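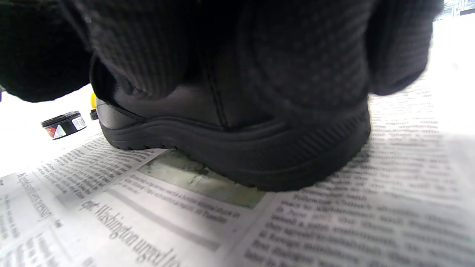

Océane Ouellet wondered in the comments whether you need to record the whole job from start to finish each time, or whether you can chop it into bits, and I realised I hadn't said clearly enough what I was asking. So I've rewritten the post. Thank you, Océane, and sorry to anyone who read the first version and gave up on it.

Shoe polishing: one long recording or lots of short ones?

I've been gathering examples at home for a small learning project, using a hand-held gripper with a camera on it. The idea is that I do household jobs the ordinary way and the model learns from what the camera saw and how the hand moved. I've already done folding tea towels and putting cutlery away, and those went fairly well. Now I'm on to shoes, and shoes are harder than I bargained for.

My routine is to spread newspaper, put the shoe down, take the lid off the polish, pick some up, work it in, go round the heel and along the welt, turn the shoe, do the other side, and then buff. If I'm quick that's a few minutes per shoe. I have 40 recordings of the full job so far, all done at the same table near the window, in the morning, before the rest of the house wants their breakfast.

Here is what is bothering me. The trained model makes a decent start. It goes to the shoe and holds it. Then somewhere in the middle it seems to lose its place and goes back to the same bit of the toe again and again, as if it had never been there. A friend on the Wirnness list told me to cut everything into short pieces (hold, dab, rub, turn, buff) and record each one separately. Somebody else on the same list said that would ruin it. I would like to know which of them to listen to before I spend all of July at this table with black polish under my nails.

Other things that might matter: I use the Gredar recording software with the settings it came with, and I've kept to black leather shoes so far. I hold the shoe steady with my other hand, in a dark glove, and I've wondered more than once whether dark glove on dark shoe is a bad choice.

 - posted by Polishing_at_Seven, Tue 20 May

Mekex_Marten

Hello, and welcome. I did something very like this last year with saddles (my sister rides, I do not), so I have a good deal of sympathy, and a fair few opinions too, I'm afraid.

Keep recording the whole job, but mark the stages afterwards. You really don't have to choose. If you have a full recording with a note of where each stage begins, you can always cut it up later, whereas five separate little recordings can't be joined into one honest long one. The places where one stage runs into the next are the very places your model is getting lost, and if you only ever record the stages by themselves it will never see them.

The going back to the toe is a very common thing. Polished leather and nearly polished leather look much alike to a camera held that close, so the model has no way of telling that it has been there already. Two things helped me. The first was to work in the same order every single time. I start at the inside of the heel and go clockwise, and I don't let myself go back for a missed patch until the end. It feels terribly stiff to begin with, but you get used to it. The second was to give the model a bit more of the recent past to look at. I can't tell you where that setting lives in Gredar because I moved off it some while ago, but there will be one.

On the glove, I would try a pale one for a session and compare. Keep everything else the same, mind, same shoe and same hour of the day, or you won't know what made the difference. When the hand and the shoe are both dark, the line between them can be hard to make out close up, and that line is what tells the model where the grip is. If you find the pale glove gets filthy after two shoes, well, mine did too. I bought a packet of cheap cotton ones and changed them often.

And do vary the newspaper! I left the same sheets down for a week and ended up with a model that seemed rather fond of one particular car advert. Change the sheets, turn them round, move the tin to the other side. Forty full recordings is a respectable start, but if they are all at one table in one light I'd want to see another 20 in the evening under a lamp before I drew any conclusions.

Write back and tell us how the turning goes, as that was the part I never got quite right.

bootroom

Just get more data. I had 705 recordings before mine stopped being silly, and that was only for wiping boots with a cloth.

Hettie at Bélanger

I'd go along with most of what Mekex_Marten says, though I would be gentler about always working in the same order. It does help at first. The trouble comes when the shoe has slipped a little, or someone hands it to you the other way about, and the model has never seen anybody cope with that. We keep a fixed order for most of our recordings and then set some aside for putting things right: start with the shoe in the wrong position, or with the cloth on the wrong side of it, and record yourself sorting it out and carrying on. They are dull to make, and I put the radio on, but you notice when they're missing.

One small practical point as well. Have a look at the first second or two of each recording before you train on it. In a lot of mine I was still shuffling the shoe about and making up my mind, and the model picked up the dithering along with everything else - it would hover over the shoe in a very lifelike way. Trimming those openings took me an evening with a pot of tea, and I'd do it before recording anything new.

If you do go over to brown shoes, begin a separate folder from the first day. I didn't, and I'm still sorting them.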